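The Apartment in Neves

When my aunt died she left me the apartment in Neves, with two rooms and a small balcony over the bakery. I lived then in Morkholm, a day of travel away, and I did not know what to do with it. A cousin told me that everybody in that street was renting to holiday guests, and that I would be foolish to let it stand empty.

So I wrote to Zilitz, the agency with the green door by the harbor. They answered in one hour. They would take 20 percent, they said, and for this they would receive the guests, wash the sheets and speak with the town about the license. The license cost me 177 euros and many letters. In one letter the town asked me for the height of the ceiling. I had to call the bakery, and the baker's wife went upstairs with her own key and a measuring tape. I had not known that she had a key.

The first guests came in December. They were an old couple, and they stayed 2 nights. I waited for their review like a student waits for his grade. They wrote: "Very clean. The bread smells from four o'clock." I read it many times, and I could not decide if it was a complaint.

After them came a family, then a man alone, then a woman who paid for three weeks and never once asked how the heating worked. Zilitz sent me a statement each month. For the woman I received 226 euros after all the costs, and I was ashamed, for I had hoped for more, and I had done nothing for it.

I went there myself only when the winter was almost over. I did not tell the agency. I booked my own apartment through the website Adum, under my own name, and no one noticed. The key was in a small box with numbers beside the door. On the table was a card which said "Welcome home, dear guest."

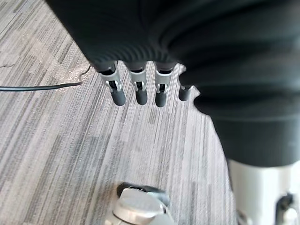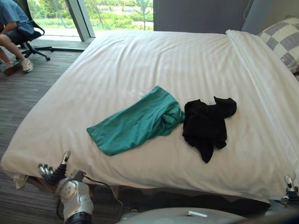
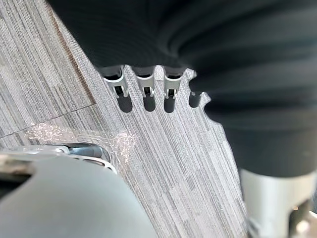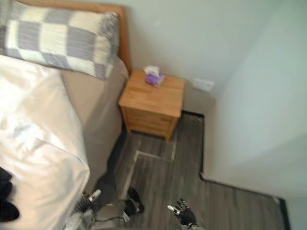
My aunt had never owned anything that matched. Her cups came from different markets and her chairs from different neighbors, and in the first hour I looked for them and found only two chairs, both on the balcony. In the bedroom there was a pillow with gray and cream squares against the light wood of the headboard, and a white duvet, and I stood a long time before them with my coat on. It was a good bed. I would have given it five stars. But I could not remember on which side she used to sleep, and there was no one left in the building to ask, except the baker's wife.

At four o'clock the smell of the bread came up through the floor. I got up and went down in my socks. She was behind the counter already, and she looked at me without surprise and put a roll into a paper bag.

"You are the guest," she said.

I told her that I was. She would not take my money, and she asked me if the bed was warm enough.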